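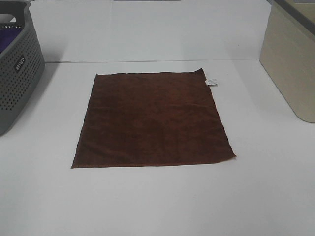 Toivo Leinonen told me I'd be bored out of my mind by the second evening, and that anyone who gives up TV for a whole winter ends up reorganizing the spice rack. Well, the spice rack is fine, thank you! I've been reading instead.

2 min read

It started in March, when the library in Sernthorpe had a sale and I came home with a bag of old mysteries (two dollars for the bag, I couldn't leave it there). They sat by the stairs all summer. Then the cable bill went up again, I got mad and canceled, and suddenly there were all these long evenings.

The first one was a brick, 500 pages, and I quit on page 286 when the vicar started explaining train timetables. I used to feel guilty about quitting a book. Now I just put it back in the bag and grab another - life's too short for train timetables.

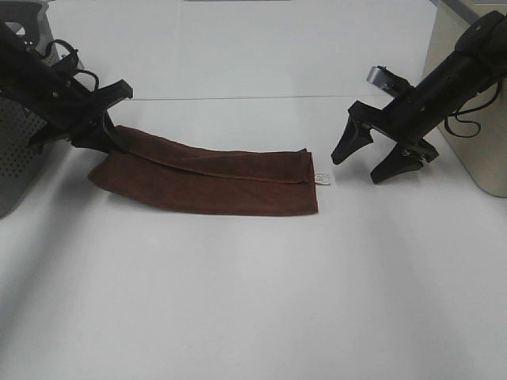 My sister says quitting is cheating and I should at least skip to the end to see who did it. So I did, and it was the vicar, and I was a little annoyed with myself for not sticking around. I still don't plan to go back.

Next up is one about a missing piano tuner. I'm only a couple of chapters in but there's a very suspicious aunt, and I stayed up way too late with her last night.

Comments

Marge: Read the timetable part! It matters later.

dell_k: I gave up TV once and made it nine days. Good luck with the aunt.

Marge: It's always the aunt.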